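The week of the plastic bags

I said I'd write up what went wrong in May, and then I put it off because I was a little embarrassed. So, June 1, 2023, coffee in hand, let's get it over with.

Quick catch-up if you're new. I've been working with a small group on teaching a robot arm to tidy a table. Things go in the basket, bags get picked up and moved out of the way, that kind of chore. We collect the demonstrations with a hand-held gripper (you squeeze it and do the task yourself, over and over), then a policy gets trained on those recordings and we see what the arm makes of it. Demetrius Halvorsen does the training side, Ylva Moen looks after the arm, and I'm one of the people squeezing the gripper until my thumb goes numb. We call the whole thing Prurna, and please don't ask me why, I wasn't at that meeting.

By the middle of May we had 445 demonstrations and everybody was in a great mood. The arm could pick up blocks, socks, a sponge, whatever. Then we moved on to bags, and bags are awful! I don't think I'd ever looked properly at a plastic bag before this. It has no shape. It has a different shape every time you touch it. The clear ones are worst, because the depth sensor on the arm looks straight through them and reports whatever's underneath, or gives up and reports nothing.

So here's what happened. Ylva started a run with a clear bag lying half over the basket, with a printed one next to it. The arm was supposed to take the printed bag and carry it to the far side. It came down nicely, closed, and lifted. It looked perfect for maybe a second. Then the basket came up too.

The fingers had pinched both bags together, and the clear one had snagged on the basket somewhere. The arm had no idea. As far as it was concerned it was holding one very light bag, so it set off across the table at full carrying speed with a basket swinging underneath it. The basket hit the post that holds our overhead camera, the post went over, and the camera came down on the table right by Bendik's hand.

Bendik Vik was fine. He'd been leaning in to see the grasp and he pulled back fast. But his hand had been inside the taped line, and mine had been in there plenty of times that week, and Ylva was the only one of us standing where she should have been. She hit the stop. The arm froze with its load still dangling, and we all just stood there listening to the bag crinkle.

I went home that night and kept replaying it - the camera weighs more than you'd think.

The next morning we sat down and tried to work out how many things had gone wrong, as opposed to yelling about the one obvious thing. The force limit was the first. Ylva had raised it a few days earlier so the arm wouldn't trip every time it pressed on the table, and she'd meant to put it back. With the limit where it used to be, the first bump against the post would have stopped everything. She was pretty hard on herself over that. I'd have forgotten too.

The second one was on me. When I went through my own recordings, I found 23 where I'd grabbed two layers at once and kept going. As a human you feel it right away, you give a little wiggle, the second bag drops off, and you finish the task. I'd marked every one of those as good! So we had been cheerfully teaching the arm that pinching everything in reach was okay, and leaving out the part where you notice.

We set the table up again for the redo, and this time I took it painfully slowly.

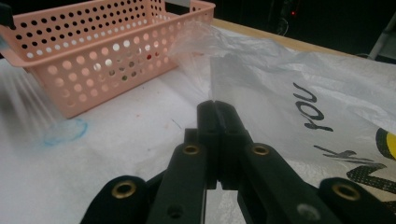
Lined up near where the clear bag meets the printed one. My least favorite spot on the whole table.

What I do now is stop before closing and look at where the fingers are going. If they're headed for the place where two bags overlap, I back off and come in from the side where there's only one layer. It makes each recording longer and it makes me feel like I'm defusing something. Demetrius says the slow ones are fine with him as long as I don't hover for ages, so I'm trying to find a happy medium. (I hover. I'm working on it.)

We also threw out the double grabs instead of relabeling them. Oda Aasen wanted to keep them as examples of what a bad grasp looks like, and we went back and forth on it over lunch and never really settled it. They're sitting in a separate folder for now. She may turn out to be right.

On the arm itself, a few changes. The force limit is back down and you can't raise it without a second person typing their name in, which Ylva set up herself that same afternoon. There's a weight check after every lift, so if the wrist feels more load than a bag ought to have, the arm lowers it again and waits. It's twitchy. On the first day it refused 12 lifts that looked perfectly okay to me, and Bendik started applauding every time it let one through. The camera post is bolted down now too, when before it was held by a clamp that I'm fairly sure came off a desk lamp.

And the tape on the floor got moved back 2 feet, with a bench across it so you can't drift in without climbing over something. I've already banged my shin on it.

A couple of people have asked me if the bag task works yet. Sort of? One printed bag by itself, yes, nearly always. Bag plus basket, it's better than it was and it hasn't lifted the basket again. Two bags touching, I wouldn't bet my lunch on it. We're retraining with the new recordings this weekend and I'll post how that goes, assuming my thumb holds up.

Oh, and the camera survived. It has a dent in one corner and it still works fine.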